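Skirken hand grippers, the pair: four months in

I bought these in April with my own money, from Jimport, after a whole evening of reading the product page and telling myself I didn't need them. Reader, I pressed the button. The pair came to 601 with shipping, and they have been on my bench or in my hands nearly every day since, so I think I can finally say something useful.

For anyone coming from puppet arms or a gamepad, the change is big. You hold one gripper in each hand, do the job yourself, and the robot learns from the recordings later. No arm to drag along, no stick to nudge, no waiting for a joint to catch up with you. My old Dudlow setup was remote control and I was fond of it, but folding a towel with it felt like buttering toast with oven mitts on. With the Skirkens I was getting decent demonstrations on the first afternoon – and I am not a gifted demonstrator!

What's in the box: two grippers, two cables, a spare set of finger pads, a little hex key, and a printed sheet that is mostly about charging something this version doesn't have. Skip the sheet. Huia Whitelaw's setup notes on the owners' board are far better, and she answers questions too.

Setup took me a morning. The grippers want to see each other moving before they'll agree on where they are, so you wave them in slow circles for 15 seconds and then set them down. If the light stays amber, do it again, slower. I lost an hour to one bad cable and Jimport sent a new one without any fuss.

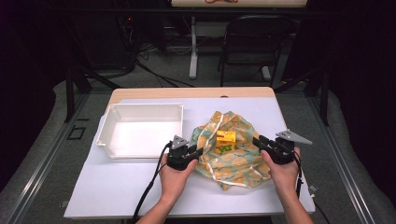
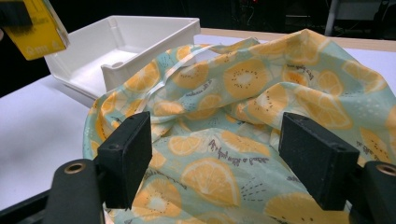
Cloth is where I'd tell anybody to start with these, and it's the job I've given them most. A hard block forgives you; you close on it anywhere and up it comes. Fabric makes you decide. With a bunched-up cloth like the citrus print one, the question is always which ridge to take, and I like going in with the fingers open on both sides of a gathered part, because a pinch there brings up a good handful where a hemmed edge might only give you a thread's worth. Prints help as well. On plain white cloth over a white sheet I kept losing the corners when I played the recordings back, and big orange slices on pale green are so much easier to follow. If you're shopping for practice cloths, buy the loudest ones in the store.

The pads deserve their own mention. They're wide and flat, and they grip thin cotton better than I expected from looking at them. Terry cloth is even better. Silky stuff slides, and squeezing harder doesn't do much, so I switched to the Nguyen-Tran soft pads for scarves and lining fabric and never looked back. They fit with the same screws. They also pick up lint like mad, so keep some tape handy.

Now the grumbles. The cables are the big one. They run back past your wrists, and for small table jobs that's fine, but the moment you reach across yourself they pull. I clip mine loosely to my sleeves and it's a lot nicer. Weight is the other thing: I'm happy for a good stretch, and then my thumbs start to complain and my closing gets sloppy, which shows in the recordings. Take breaks before you feel you need them. And the software still names every session with a long number and no way to change it, so you end up with a folder called 2737 and no memory of whether it was towels or socks. Please, Skirken, let us type a word!

A habit worth stealing comes from Cherry Mae Talavera, who does a lot of two-handed folding: move at the speed you'd want the robot to move. I was rushing. My first 500 demonstrations were full of quick little grabs and double takes, and I ended up throwing most of them out. Slow, plain motions with a clear pause before each pinch made the next batch far more useful, and my robot's first try at a dish towel came out folded. Crooked, but folded – I did a lap of the kitchen.

Would I buy them again? Yes, and I'd order the soft pads in the same basket. If your work is mostly heavy boxes or anything that needs a real twist of the wrist under load, I'd stay with remote control for now, as the fingers do flex. For laundry, toys, packing small things into trays and general tabletop mess, I'm very happy. I'll add a note here when I've tried them on zippers.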